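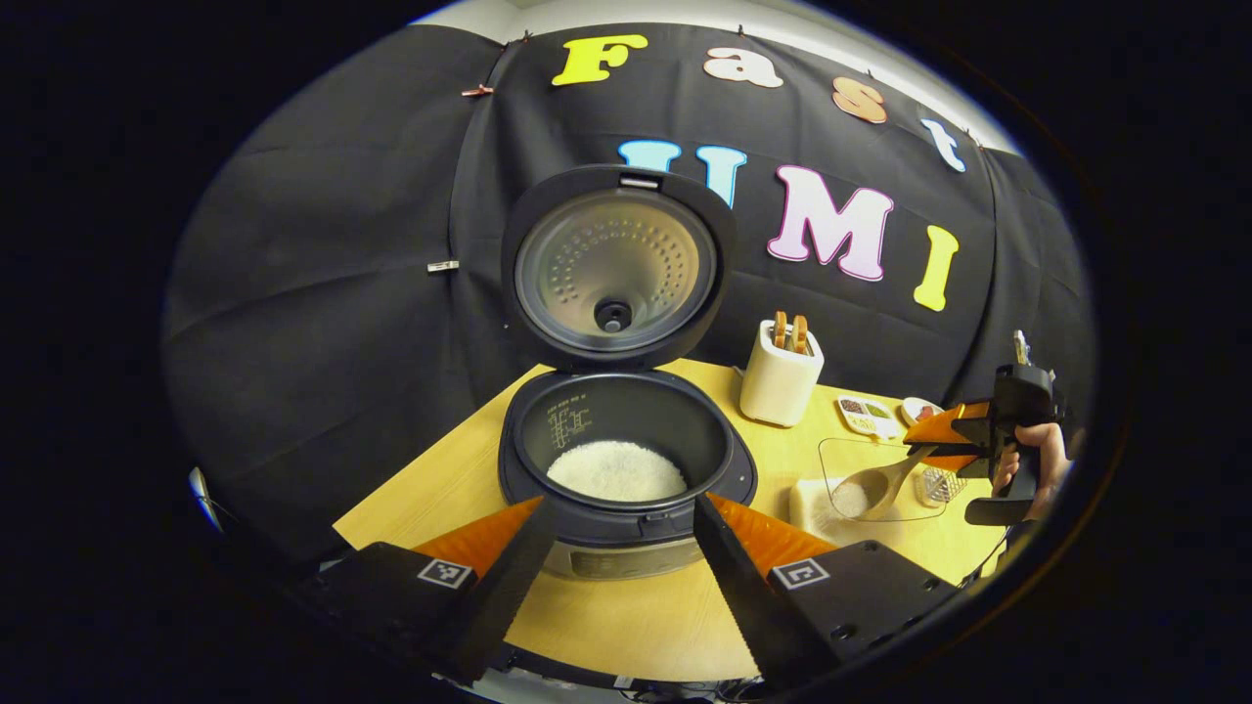
Equipment plan, second stage: progress to the end of March

Spending on hand-held grippers remains within the sum agreed for this stage. The Drudgate site now has enough working pairs for the kitchen tasks, and the remaining budget is set against spares, bench fittings and storage.

Rice cooking was chosen as the reference task for costing. It needs two grippers in use together, one of them on a spoon, and it puts loose grain close to the fingers. Consumables for the task come to 220 pounds a month, mostly rice, seeds and replacement utensils. This is charged to the running budget under line 3032 and does not affect the capital request.

Finger wear is the main open item. The soft orange pads are bought in packs of 20 from Yip, who have held their price but lengthened delivery. We propose to keep one full pack in stock at each site. The serrated black fingers are ordered singly and no change is planned.

Two quotations were received for a further pair of grippers. Panham is cheaper by 390 pounds but excludes calibration and return carriage. With both added, the difference is small – Kadri Mägi has asked for a revised figure before we commit. The printed markers on the finger bases are to be included in either order, as reprinting them locally took up bench time in the first stage.

The Porkside bench has not been ordered. The room needs an extra power circuit before a rice cooker and the charging station can run together, and the landlord's approval is outstanding. If it is not given by the next report, we will ask to move the bench money to Drudgate.

Decisions requested: approval of the spare pad stock, and permission to carry the bench money forward.

Contact: Kadri Mägi, Equipment Planning, Drudgate | Back to top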